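Zirnivley Surface Care: Frequently Asked Questions

Which surfaces does Zirnivley cleaner work on?
The cleaner is made for matte laminate, sealed solid surface and powder-coated metal. Do not use it on raw wood, unsealed stone or waxed finishes. If the finish is unknown, test a patch the size of a coin on the underside and check it the next day.

Why do matte tabletops show marks so easily?
A matte finish has a fine texture that scatters light. When something hard is dragged across it, the high points are flattened or pick up material from the object. Either change reflects light differently and shows as a line or smudge.

How do I tell a scuff from a scratch?
Run a fingernail across the mark. A scuff is material left on top of the finish and the nail passes over it. A scratch catches the nail. Cleaner removes scuffs only.
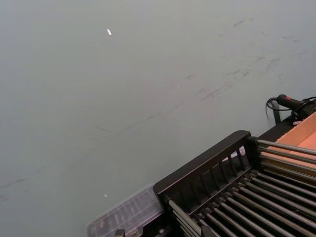
Dark scuffs and streaks on a grey-green matte tabletop.

What is the correct dilution?
Mix one capful into 2 quarts of lukewarm water. For heavy marks, apply undiluted with a damp white pad, leave for one minute and rinse. Colored pads can transfer dye.

Can I use a melamine sponge?
Only with light pressure. The sponge is a mild abrasive, and repeated use in one place leaves a shiny spot that cannot be reversed.

How much area does one bottle cover?
The standard bottle covers 257 square feet at normal dilution. The Culdale refill pack covers 2179 square feet.

Is the cleaner compatible with Matos sealer?
Yes, once the sealer has cured. Allow 124 hours after the final coat. Zudach oil finishes are not compatible at any stage.

How should the cleaner be stored?
Keep the cap closed and store above freezing. Product that has frozen will separate and should be discarded.

Do you ship outside the continental US?
Not at present. Orders for Alaska and Hawaii will open in March.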